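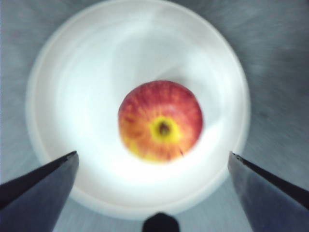 Why did the robot drop the apple?

A robot at the Wurkstead lab in Bostham had one job: pick up an apple and put it in a bowl. One day in December it squeezed too softly, and the apple fell and rolled away.

A robot can't feel an apple the way you do. It uses a sensor, a small part that measures how hard its fingers press. The sensor had come loose, so it sent the wrong number.

Workers pushed the red stop button before going near the arm. Then they fixed the sensor and ran 2,000 test grabs.

Never reach toward a robot that is switched on.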